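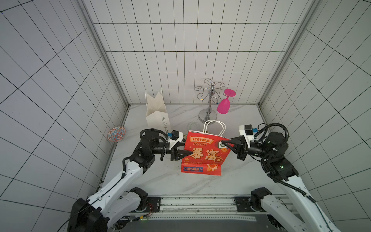
3.2 Bags and contents

The gift bags used in the study are paper carriers of the kind sold for birthdays and New Year visits. Two properties matter for packing: how far the mouth stays open once the bag has been unfolded, and how the handles lie when they are let go. A rope handle that falls inwards crosses the opening and catches whatever is lowered past it. Printed decoration was not controlled. Red and white grounds both occur, with Chinese lettering on some bags and English greetings on others.

Contents were chosen to differ in stiffness and outline. Flat items, such as a card or envelope, can be slid down against one panel. Stemmed items need a wider mouth, as the foot of a glass tends to meet the rim before the bowl has cleared it.
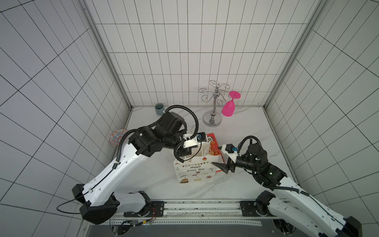 A packing episode was divided into opening, loading and handle closure, following the scheme of Texier and Tambunan. Loading was taken to begin when an item first crossed the plane of the rim. Cards were scored separately from rigid items: a card left resting against the outside of the bag was recorded as not loaded, whatever its angle.

The set comprises 281 episodes, of which 200 were annotated by Carré and the remainder by Yoo. Episodes in which the bag fell over were kept. Disagreements over the start of handle closure were settled by taking the earlier time.

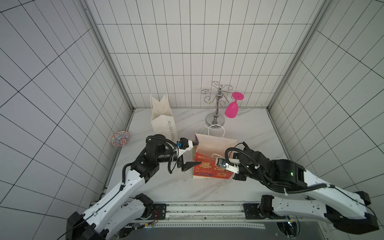 Reading time: 4 min

Figure 2. Layout with two paper bags, a mug tree carrying a pink wine glass, and a patterned plate against the left wall.

In layouts of the type shown in Figure 2, the bags differ in the state of the mouth. A creased top narrows the opening and also shifts the upright balance of an unloaded bag, so that it may lean before anything is put in. Lean was therefore coded at the start of each episode and entered as a covariate in Section 4.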